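12/18/23

Up way too late again but want to get this down before I forget where I'm at with the old tower. 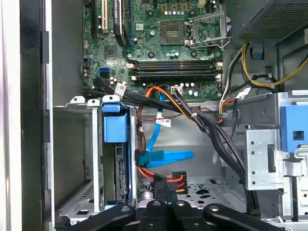 So. Got home at six, ate standing up, cleared the mail off the table and went straight at it. Told myself one hour. Ha. It's almost midnight and my back is killing me.

Where things stand — processor is out, memory is out, both in the drawer in the hall, the one with the batteries. Graphics card still in. I keep going back and forth on pulling it. Should probably do it before the new chip goes in, more room for my hands, but that little latch at the end of the slot scares me. Broke one on the last machine, years ago, and ended up using a chopstick to hold the thing open. Not doing that again. Maybe tomorrow when I'm awake.

Socket is open, lever down out of the way, nothing in it. Must must must not drop anything in there. Took the screws off the table and put them in a egg carton lid, then moved the lid to the counter, then moved it again to the top of the fridge. Paranoid. Fine.

Ordered the replacement processor from Carrasco, used, 100 dollars with shipping. The listing said pulled from a working office machine. We'll see. Tracking says it left Keltville Saturday and then nothing, no update all day, I must of checked a dozen times at work. If it isn't here by Wednesday I'm writing them.

Memory I haven't bought yet. 2 sticks would do me. Could put the old ones back but I'm pretty sure one of them is what was causing the freezing, and I don't know which, and I'm sick of swapping them to find out. New tower from Prekovel was 258 on sale, just the bare bones, no drives, and I did have it in the cart for a while Sunday night. Closed the tab. This one has a perfectly good case and I like it. It's heavy. The new ones feel like a cookie tin.

Cables are the part I hate. There's a whole bundle of black ones laying across the corner of the board and they spring back every time I push them over. Tried a bread tie, tried tape, tape let go. Need real zip ties. Didn't touch the one with the printed label wrapped on it, I want the label to stay put so I can read the code off when I finally look up the part. Wrote that on my hand and then washed dishes. So writing it here — LOOK UP CABLE CODE.

Also need to write down the drive thing. There are two SATA ports stacked by the memory slots, blue on top, black underneath. I'm nearly positive the boot drive was on the blue. Nearly. Should of put a piece of tape on it before I unplugged it, I always say that and never do it. If it won't start, try the other one first before panicking.

Dusted as I went, just the soft paintbrush, no canned air, ran out in the fall and keep forgetting. The gray fluff off the fan was disgusting, a whole mouse worth. Fan's soaking — no, not soaking, good lord, the dust filter's soaking, in the sink. Fan is on a paper towel.

Thermal paste. Have the half tube of Clesov from last time, cap was on crooked so the end is probably dried up. Squeeze some out on cardboard and check it before the chip gets here.

Left everything sitting out with a clean pillowcase over it. Can't eat at the table now till it's done, so soup on the couch all week I guess. Would like it running by Christmas but if it's January it's January. The photos are backed up anyway. I think. Check that too.

Tomorrow: zip ties, canned air, call the dentist, stamps. Bed.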